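Handier: Teaching Arms by Hand
Handout for the second lab block, July 12, 2024

Okay, so last time we got as far as turning the arms on and being scared of them. Today we start teaching them stuff, and I want to get down on paper what I rattled through at the whiteboard, since I know I talk fast.

There are two ways to show an arm a task. One is to grab it and move it yourself with the motors gone soft (kinesthetic teaching, if you want the long name). The other is to drive it from somewhere else, with a controller or a second set of arms that it copies. I love the first one for single-arm jobs! You feel the weight, you feel when you're about to hit a joint limit. With two arms, though, you run out of hands really fast, and your own elbows end up in the camera view, so for anything two-handed we go remote.

Remote has its own headaches. You can't feel the grip. With a thin plastic cup you'll squeeze too hard the first dozen times, everybody does, and Benjie Saludo has a whole bag of squashed ones from February to prove it. Go by the wrist view for the last few inches and by the fixed view for everything before that. People who stare at only one of them get stuck (I'm one of those people, I stare at the wrist view).

A few habits I'd like you to pick up before the Torngate exercise:

Start every demo from the same rest pose.
Move slower than feels natural, but don't stop dead in the middle. The Otadum recorder keeps your pauses, and the policy will learn them too.
If you fumble and recover, keep it. If you fumble and give up, throw it out.
Change where the cups and bottles start each time, even by a little.

How many demos? For the cup task we had 284 good ones and it was just okay. I'd like over 500 by the end of the block, split between all of you, so please don't leave yours for the last night. 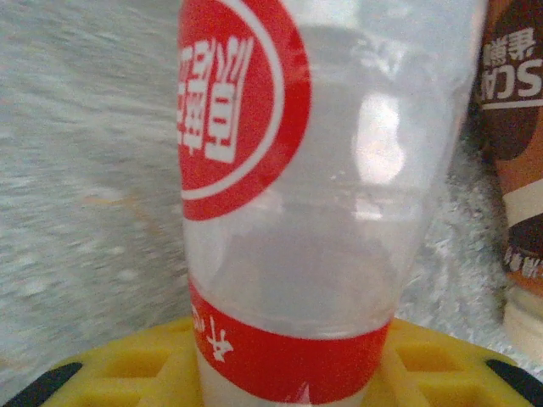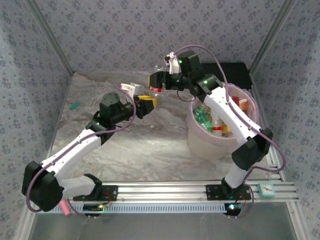
Handier Lab Notes, No. 2

Okay, on to homework. Read the Policarpio chapter on action delay (skip the proofs if they make you sleepy, I did the first time) and write me a page on one demo of yours that went badly. Tell me what your hands were doing and where you were looking. Bring the page to lab and we'll replay a few of them together.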